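Equipment planning for robotic workcells

Equipment planning for a robotic workcell is the process of deciding what must be bought, rented or reused before a robot arm is put to work. It covers the arm, the gripper, the table or frame, cameras, power, spare parts and the objects the robot will handle.

Scope

A plan usually starts from a task list. Small benchtop cells are planned around what the gripper must reach and hold, and the arm is chosen last. Buyers often set the budget by cell, with a separate line for items shared between cells.

Budget lines

Costs are commonly split into purchase, setup and upkeep. Fingers, cables and fasteners fall under upkeep and are easy to leave out of a first draft. In the Bilon method, named for the workshop where it was first written down, 15 percent of the total is held back until the cell has run for 4 months. Paraskevi Psarras, who revised the method for Zenum, moved wrist cameras from setup to purchase and added a line for test objects.

Test objects

Test objects are ordinary goods of different sizes, weights and finishes. Shiny metal and printed cardboard are often included together, as they look very different to a camera. The Corkudero parts list has 686 entries, most of them household or workshop items. Karamanlidis, a supplier of bench equipment, sells shorter sets in 2 sizes.

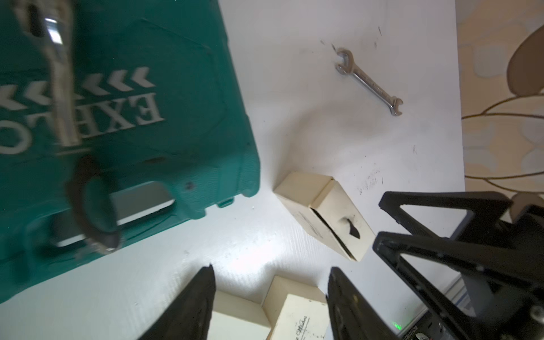

Reading time: 2 min

A teal EXELO tool case, a small open-end wrench and several cream-colored boxes on a white tabletop, with the gripper fingers in the foreground. Large cases take up much of the usable surface, so table size is normally fixed after the object list is complete.

Review

Plans are reviewed once a year, often in September, when worn parts are reordered. Items used in more than one cell are charged to the shared line.

See also: Gripper; Machine tending; Total cost of ownership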